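The Mill That Learned to Be a Home

When I first came to Warnden, the old Kinnear mill was a building that people walked past quickly. It stood between the river and the railroad with its windows covered, and pigeons went in and out of the roof as they liked. My landlady told me that her mother had worked there as a girl, on the third floor, and had lost most of the hearing in one ear because of the looms. She told me this without anger, while she was peeling potatoes.

Today the mill has people in it again. The conversion took five years, which is longer than anyone had promised, and the last families received their keys in August. I have visited the building many times during the work, in boots and in a helmet that never fitted me, and I wanted to write down what was kept and what was lost.

The architect is Skye Urquhart, who grew up in the town and left it at eighteen. She has a small office and she had never before worked on a building of this size. Her first decision was to leave the iron columns where they stood. This sounds simple, but the columns are placed for machines, and a bedroom does not like to have a column in the middle. In some apartments you must walk around one to reach the kitchen. In one apartment on the second floor the column stands so near to the bathroom door that the door had to be hung on the other side.

"We moved the walls many times," she told me. "I was ready to move a wall for a column, and I would not move a column for a wall. The engineer thought that I was joking."

The engineer was not always happy. The floors are of brick arches between iron beams, and when the plaster was taken off, several of the beams were found to be thinner than the old drawings showed. The work stopped for one winter while new steel was brought in and placed beside the old. You can see both today in the entrance hall, painted in the same dark green, and only the bolts tell you which is which.

Then there were the windows. The mill has 476 of them, all with small panes, and most were in a bad condition. The developer, Pollier, wanted at first to replace everything with new frames. After long discussions it was agreed to repair the frames on the river side and to copy them on the other three sides. I am not sure that I would have agreed to this. From the station the copies look a little too straight, and the bars are thicker than they should be. But behind them the rooms are warm, and a person who pays for heating in Warnden in January will perhaps not complain about the thickness of a bar.
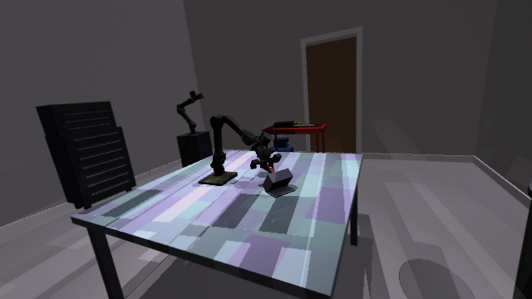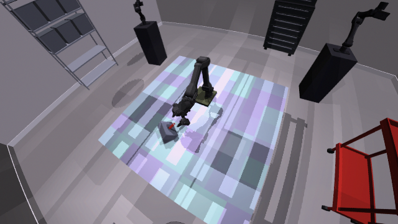
Two computer-rendered views of a black robot arm over a patchwork pattern.

Finlay Rankin was the foreman of the masons, and he is the man who knows the walls best. He spent most of one year on the north side, where the rain had entered behind the brick for a long time. Around 2,000 bricks were taken out there, cleaned by hand and put back. The ones which could not be saved were replaced with bricks from a demolished warehouse across the river, made of the same clay, although a little more orange. He showed me how to find them. I found four and was proud, and then he showed me a whole row I had missed.

He is a quiet man, and he did not want to say whether he likes the result. He said that the mortar is good. Earlier repairs had been made with hard cement, and the bricks had broken around it, so his team went back to lime, which is softer and slower and cannot be used when there is frost. Much of the delay that the newspapers wrote about was only this: waiting for a dry week.

The chimney was the last question. It is 200 feet high and it serves no purpose, and there was a plan to take it down to the level of the roof. Many people in the town wrote letters. The chimney stayed, with new steel bands, and a pair of falcons has moved in at the top and is leaving the remains of pigeons on the terrace below. The residents have mixed feelings about this.

What was lost? The dye house, first of all. It was a low building with a beautiful roof of glass and iron, and it stood where the parking lot is now. Urquhart says that the ground under it was too dirty to save the building, and I believe her, but I had seen the light in that room and I am still sorry. The wooden stairs at the east end are also gone, because they could not meet the fire rules. Their steps were worn in the middle like spoons. A part of the handrail was kept and is fixed to the wall beside the elevator, at a height where children can reach it.

The ground floor is not finished. A tenant is wanted for the old engine room, which has white tiles up to the ceiling and an echo that makes every conversation sound important. A bakery was interested and then it was not. On my last visit the doors stood open, and two boys were riding bicycles in a circle inside while a woman with shopping bags waited for them, looking up at the tiles.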